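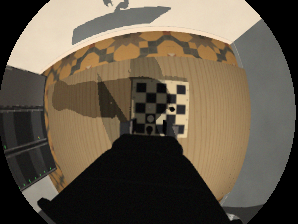

Kettle, the wrist camera, and a month of fighting with curves

04/11/2018

I promised a longer post on the chess project back in January and then went quiet, so make yourself a coffee, because I have a lot saved up. Kettle is my little manipulation stack (the name comes from the first thing I ever tried to pick up with it, and no, we won't be discussing how that went). It has a planner, a controller, a perception node and a pile of scripts I keep meaning to tidy. Since the winter I've been teaching it to deal with chess pieces in simulation. I picked chess because the pieces are small, they look alike, and they sit on a grid that shows you right away if your numbers are off.

Most of my trouble has been with the fisheye view from the wrist. I love a wide lens! You get the fingers, the board, the table and half the room in one go, and the planner gets a lot of context for free. But every straight line comes out bent, and my first board detector was built on the idea that a chessboard has straight lines in it. I tried undistorting the whole picture first and running the old detector on that. It worked near the center and turned to mush toward the rim, and it was slow besides, which I felt every single time I sat down to tune something.

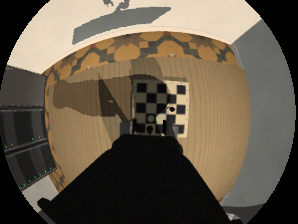 So I threw that out and went the other way around. The detector now finds corners in the raw curved picture, and only those corner points get pushed through the lens model. From there it's an ordinary fit of a flat grid to a set of points. It was a weekend of work, plus another week to find the sign error in the weekend's work. The lens model lives in its own small library now, called Dronden, and I've moved the calibration files in there too so that I stop copying them between folders and editing the wrong one.

Shadows were the next headache. With the arm leaning over the table, half the board can go dim, and a cream square in shadow looks an awful lot like a darker square in good light. My old threshold was one number for the whole board (I know, I know). The new one compares each square only to its neighbors, and I feel silly for not starting there. Black pieces on black squares are still hard. When the piece finder isn't sure, it now says so and hands back a low score, and the planner asks for another view before it tries anything. I lowered the cutoff to 11 pixels for the smallest blob it will believe in, and that brought in some junk along the fingers, so I mask the gripper out first.
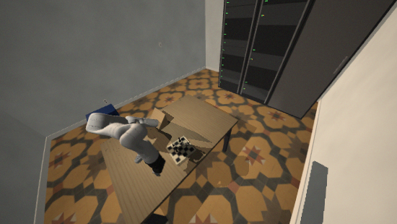

The room camera has turned out to be a bigger help than I expected when I wrote it off as a debugging toy. It sees the whole arm, and the box near the board that my collision model kept forgetting. I had the box in the scene file and in the renderer, but the planner was loading an older copy, so it would happily draw a path right through the cardboard. Both sides now read the same file. I also added 30 millimeters of padding to everything that isn't a chess piece, and the paths got a bit longer and a whole lot calmer.

On the control side I've been going back and forth about speed. The approach move runs in joint space, then there's a handover to a slow straight-line move for the last stretch down. The handover used to have a little hitch in it, and I spent run 1847 and a good many before it staring at velocity plots. The second segment was starting from the commanded pose, and the arm was lagging a hair behind that. Starting it from the measured pose fixed the hitch and gave me a small drift, so now I blend the two over 14 control ticks. I'm not proud of that number. I got it by trying numbers.

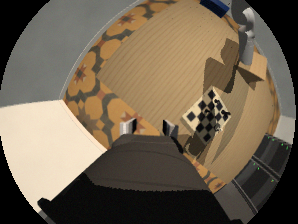
Next on my list is picking the second view properly. Right now, when the piece finder shrugs, the planner swings the wrist to one of a handful of poses I wrote by hand, and a few of those put most of the pieces way off to one side, where the lens squeezes them together. I'd like it to score a pose before moving there, using the lens model to guess how many pixels each square would get. Dronden can already do the projection, so it's mostly a matter of wiring it in and deciding how much to charge for travel time.

After that comes cleaning up the logs. Every run saves both camera views and the joint states, and the timestamps come from two different clocks, so lining them up still takes a script and some patience. If any of you have a logging setup you're happy with, please leave it in the comments. I'll be moving the calibration notes over to the Dronden readme this week, along with the corner detector settings a couple of you asked for.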